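FOR IMMEDIATE RELEASE

Dristow Opens Its Continuity Archive to the Public, Wandering Wristwatches and All

Anyone who has ever paused a movie to shout at the couch that the candle was shorter a minute ago will be glad to hear from Dristow this May. The film reference library is opening its full continuity archive to the public for the first time, and every last page of it can be browsed online at no charge.

The archive is called Grulida, and it gathers the working notebooks of script supervisors, the patient people who sit beside the camera and write down which hand held the coffee cup, how far the door stood open and whether the top button was done up. Their notes are the reason most scenes hang together as well as they do, and they are also the best record there is of the times when a scene didn't. The collection covers 55 feature films, most of them small pictures that played for a week or two in regional theaters and then went to late-night television, where a good many of us first met them and loved them dearly.

"I have been reading these notebooks for 12 years and I still laugh out loud at my desk," said Rochelle Boateng, who heads the archive at Dristow. "There's a page where the supervisor writes 'hat on, hat on, hat off, hat on, I have told them about the hat.' You can feel her pressing harder with the pencil as the afternoon goes on. I've wanted people to see that page for such a long time, and now they can just go and look at it!"

Visitors to Grulida can search by film, by scene or by the kind of slip involved, whether that's a wandering wristwatch, a dinner plate that fills itself back up or a sunset that seems to take place in the middle of lunch. Wherever the notebook survives alongside the finished movie, the page is shown next to a written account of the scene as it reached the screen, so that readers can see what the supervisor caught, what she flagged and what went into the picture anyway because the light was going and everybody wanted supper.

The first group of notebooks comes from Saengthong, the production company whose family comedies and seaside mysteries have a loyal following among goof spotters. Saengthong has lent 7 boxes of papers, including typed call sheets, penciled floor plans and a long and rather touching exchange of memos on the subject of a parrot that was replaced halfway through a shoot by a parrot of a noticeably different green.

Fans have a part to play as well. A submissions page lets viewers send in slips they have noticed themselves, with the title, the scene and a sentence or two about what changed. Each one will be checked against the film before it is added, and senders may be credited by name or stay anonymous, whichever they like best. Dristow asks only that people be kind about it. The notebooks were kept by hardworking crews on long days, and the archive is meant to be enjoyed in that spirit.

To celebrate the opening, Dristow will host an evening at the Kerosau, the neighborhood movie house two doors down from the library, on Thursday at 7 p.m. Rochelle Boateng will read from her favorite notebooks, and 2 short films will be shown, each of them followed by a friendly contest to see who in the audience noticed the most. Admission is free, seats are first come, first served, and the popcorn counter will be open throughout. Children are very welcome and, in the library's experience, tend to win.

Members of the press who would like to attend, or to look through the original notebooks in the reading room, are invited to write to the Dristow press office.

About Dristow
Dristow is an independent library devoted to the paperwork of moviemaking, from shooting scripts and costume lists to continuity notes. Its reading room is open to everyone, with no membership needed.
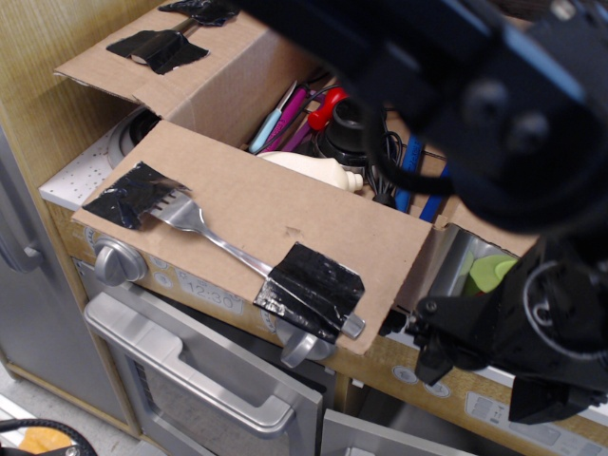 Cardboard box with a metal fork taped across its front flap, on a toy kitchen stove.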